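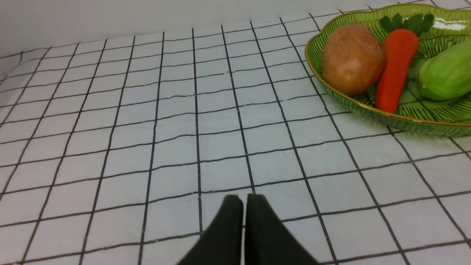
4. Laying the cloth and setting out the produce

Read this section before you use the Suseo table set for the first time. You will need the check cloth, the ribbed bowl, one plain white towel and the strip of clips from the side pocket of the bag.

4.1 Laying the cloth

1. Wipe the table and let it dry.
2. Unroll the cloth with the printed side up. The plain side has a care label sewn into one corner.
3. Line up one printed line with the front edge of the table. Work from this edge towards the back.
4. Smooth the cloth with the flat of your hand, from the middle outwards. Do not pull at the corners, as this bends the lines.
5. Fit the clips along the front edge, 20 cm apart.

Note: Small creases will drop out overnight. For deeper ones, take the cloth off the table and iron it on the plain side at the lowest setting.

Caution: Do not iron the cloth on the table. Heat can mark varnish and will spoil a plastic top.

4.2 Placing the bowl

1. Wash the bowl in warm soapy water before first use. It is not suitable for the microwave.
2. Stand it towards the back of the cloth and to one side, so that the front squares stay clear for working.
3. Put the produce in one piece at a time, heaviest first. Keep everything below the rim.
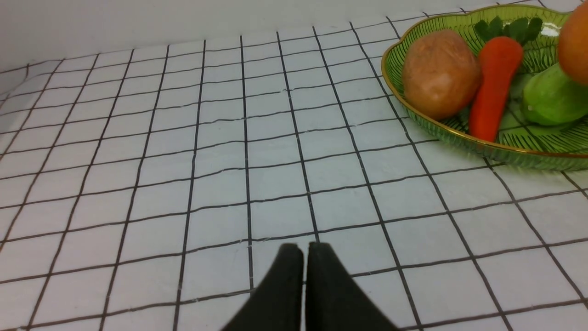
If the bowl rocks, lift it and check for a crease under the base. Do not slide it across the cloth while it is full – lift it with both hands. The older Rundix bowl can be used in the same way, but it is deeper and small items are harder to reach.

4.3 Wrapping single pieces

Wrap anything that bruises easily or is likely to roll.

1. Lay the towel flat and fold it in half.
2. Put the piece in the middle, with its longer side running away from you.
3. Bring up the sides so that they stand against it.
4. Fold the far edge over the top. Leave the rest open.
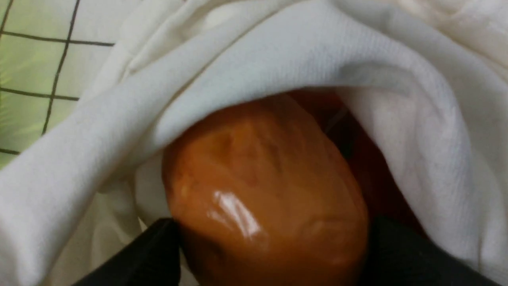

The towel should hold the piece without squeezing it. Check that the sides are snug and that the top fold is loose enough to lift with a finger. With an oblong shape such as the glossy orange one, a thick fold draped over the top like a hood is enough, and the front can be left uncovered. Shiny skins slip on a smooth cloth, so use the towel and not a paper napkin.

Caution: Never wrap produce that is split or soft. Throw it away and wash the towel.

4.4 Cleaning and storage

Shake the cloth outdoors, then wipe it with a damp sponge. Wash the towel at 50 degrees. Roll the cloth round its tube, printed side out, and close it with the 2 ties supplied. Spare clips come in packs of 8 and can be ordered from Rawat.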